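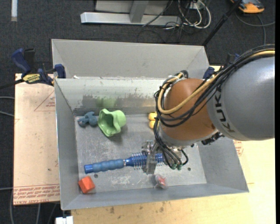 Odds and Ends: Sorting the Bin of Stuff That Lives Nowhere

2023-08-12
By Colleen Thibodeau

Every house I've ever lived in has had one. At my mother's it was a drawer, at our old place on Larkside it was a laundry basket, and now it's a bin by the back stairs where a hairbrush can spend a whole season keeping company with a cup and a little blue toy. I used to tip mine out once a year, feel terrible, and scoop it all back in. Now I do it in small goes and it's so much less awful!

Take out the biggest thing first. I know the advice is usually to start small, but a big round brush takes up half the floor of a bin, and once it's gone you can see what you've got. Walk it to the room it belongs in right then. Don't start a "bathroom pile" (I have started many bathroom piles, and they are all still piles).

Brushes get a wash before they go back. Mine pick up fluff from whatever they've been lying on. Slide the tail of a comb under the hair and lift it off in one strip, working from the handle end toward the tip. Then swish just the bristles in a bowl of warm water with a squirt of shampoo, rinse, and lay the brush on a towel with the bristles facing down. Overnight is usually plenty. If yours has a wooden handle or a padded base, skip the bowl and use a damp toothbrush. My neighbor Jummai taught me to run an old toothbrush around the seam where the handle meets the head, and ugh, the gunk that came out of there.

Cups and beakers go straight to the sink. No thinking about whether it's a bath cup or a picnic cup or the one from the sandbox. Wash it, dry it, and if it doesn't have a shelf by the end of the day it goes in the donation bag.

Small toys need a middle stop. I keep a jar on the windowsill for figures and game pieces. The kids know to look there, and when the jar is full they have to empty it themselves. We lost a tiny knight for months one November and he was under a flashlight the whole time.

Clean the bin while it's empty. For a metal one I wipe out the grit with a dry cloth first so it doesn't scratch any more than it already has, then go over it with dish soap and water, and dry it properly, corners too. A scuffed, dull floor is fine – you're storing odds and ends in it, so put the polish away. I did try a folded towel in the bottom to stop the clatter, and all it did was hide the hair ties.

Set a limit you can stick to. Ours is 3 days in the bin and then it's fair game for me to rehome. Karthik wrote in to say his family does 4 and charges a dime per item to get things back, which I may steal.

I'm doing the junk drawer next, the one with the batteries. If you've got a good way to keep loose ones from rolling around in there, send it over – I've tried an egg carton and the lid won't clear the top of the drawer.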